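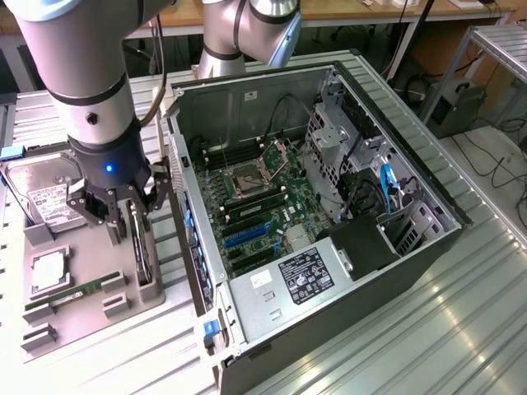
Fig. 1. Hard drive in a parts tray.

Week 4: Where does a file live?

Welcome back! Last week we followed a letter through Lộc Giáp's post room at Bakker. Today we ask what happens to records once they stop being paper. I love this part of the course.

Start with the old card catalog at Trarnoten: 3,625 cards in 90 drawers, and every one could be found by hand. The trick was the order. A card in the wrong drawer was as good as lost, even though it still existed.

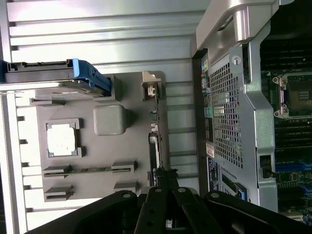 Digital storage has the same problem. A disk holds blocks, and a separate index says which blocks belong to which file. Delete a file and, on many systems, only the index entry goes at first — the drawer label comes off and the cards stay put.

Key terms: block, index, metadata, backup.
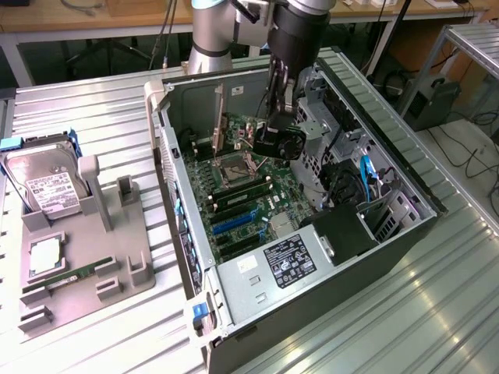

Fig. 2. Desktop tower on its side, motherboard facing up.

Now for metadata, my favorite! Frans Nijs scanned 800 letters from the Culetti family and named them all by number. Beautiful scans, but try finding the one about the flood. He went back and added sender, place and month, and suddenly the whole collection opened up.
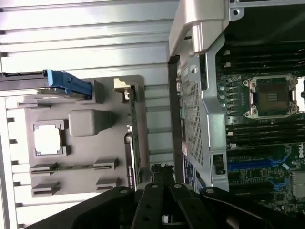 For next time, read chapter 17 and bring a folder listing of your own. Pick ten files and write down what a stranger would need to know to make sense of them. Messy folders are very welcome — they make the best discussions.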